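Mallau incorpora brazos robóticos a su servicio de ordenación y guardado: lo que cambia para nuestro equipo

Nota de prensa – Marzo
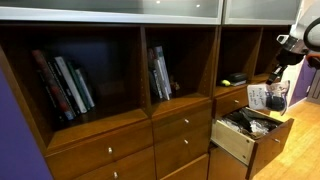 Por qué hemos dado este paso

Hola a todos, soy Jayson Belmonte, responsable de operaciones de Mallau, y esta vez me han dejado escribir la nota de prensa a mí (con la condición de no pasarme de largo, ya veremos). Os cuento la noticia enseguida: desde este mes, una parte del guardado de ropa y objetos embolsados en los pisos que preparamos la hace un brazo robótico. Trabajamos con la integradora Cieślak, que se ha encargado de la puesta en marcha, y con el programa de planificación Hodell, que ya usábamos para los turnos y que ahora reparte también las tareas entre personas y máquina.

Para quien no nos conozca: Mallau prepara viviendas amuebladas para gente que se traslada por trabajo. Recibimos las pertenencias, las clasificamos, las metemos en bolsas etiquetadas y las colocamos en su sitio antes de que llegue el inquilino. Llevamos 400 viviendas preparadas y somos un equipo de 70 personas, así que os podéis imaginar la cantidad de cajones que hemos abierto y cerrado entre todos. ¡Muchísimos!

Y los cajones, amigos, están abajo. Agacharse, levantarse, volver al carro, agacharse otra vez. Cuando preguntamos a la plantilla qué parte de la jornada quitarían si pudieran, las respuestas se parecían bastante: rodillas, lumbares y cajones bajos. De ahí salió el proyecto, que internamente llamamos Plisel y que se ha quedado con ese nombre porque a todo el mundo le gustaba.

Cómo se reparte ahora el trabajo

La clasificación sigue siendo nuestra. Una persona abre las cajas, decide qué va junto, embolsa y escribe la etiqueta a mano. Lo de escribir a mano nos lo han discutido alguna vez, y es verdad que hay letras en el equipo que son un jeroglífico (la mía, sin ir más lejos), pero es rápido y queremos mantenerlo. Después se indica en Hodell en qué mueble y en qué cajón va cada bolsa, y el brazo la agarra con la pinza y la lleva hasta allí.

Los libros, las figuritas y todo lo que se coloca en estantes a la vista lo seguimos haciendo nosotros. Ahí cuenta el gusto de cada cual, y además es la parte que más disfruta la gente. Hay compañeras capaces de dejar una estantería preciosa con cuatro cosas, y me parecería una pena quitarles ese rato.

Cada piso lo lleva ahora una pareja: una persona clasifica y la otra supervisa el brazo, y se cambian a media mañana. La supervisión incluye preparar los cajones, revisar que las bolsas queden bien puestas y parar la máquina si algo no convence. Cualquiera del equipo puede pararla sin pedir permiso y sin tener que rellenar nada después. Esto último lo pidió la plantilla y me pareció de lo más sensato.

Lo que hemos acordado con la plantilla

No hay despidos ni reducciones de jornada ligados a Plisel, y así consta por escrito en el acuerdo que hemos firmado. Los ritmos de trabajo tampoco se van a medir comparando a las personas con el brazo. Todo el que vaya a supervisar recibe 5 días de formación pagada, en horario laboral, y cobra un complemento por ese puesto.

También hemos tenido que aprender cosas por las malas, no os voy a engañar. El plástico transparente brilla y se arruga, y a la pinza le cuesta más de lo que pensábamos. La ropa negra amontonada en un cajón oscuro tampoco ayuda nada. Cieślak ha cambiado varias veces los ajustes y nosotros hemos cambiado la manera de cerrar las bolsas, dejando más sitio arriba para que haya de dónde agarrar. Sigue siendo más lento que una persona con prisa, y lo hemos tenido en cuenta en la planificación de los turnos.

A mí lo que más me ha sorprendido es lo poco que se habla ya del asunto en los descansos. Las primeras mañanas había corrillo alrededor de la máquina – yo el primero, lo reconozco – y ahora la conversación ha vuelto a ser dónde se desayuna mejor en cada barrio.

Próximos pasos

Empezamos con 3 equipos y queremos ir sumando el resto a lo largo del año, siempre con gente que se apunte voluntariamente. En la próxima fase probaremos con muebles de puertas, que tienen su miga por los distintos tipos de tirador. Publicaremos los avances en nuestra web, también los tropiezos.

Los medios que quieran visitar una vivienda en preparación pueden escribir al departamento de comunicación de Mallau. Las visitas se hacen a partir de las 10 de la mañana, en grupos pequeños, y os pedimos que vengáis con calzado limpio: los suelos ya están listos para el inquilino.

Contacto de prensa: Jayson Belmonte, responsable de operaciones, Mallau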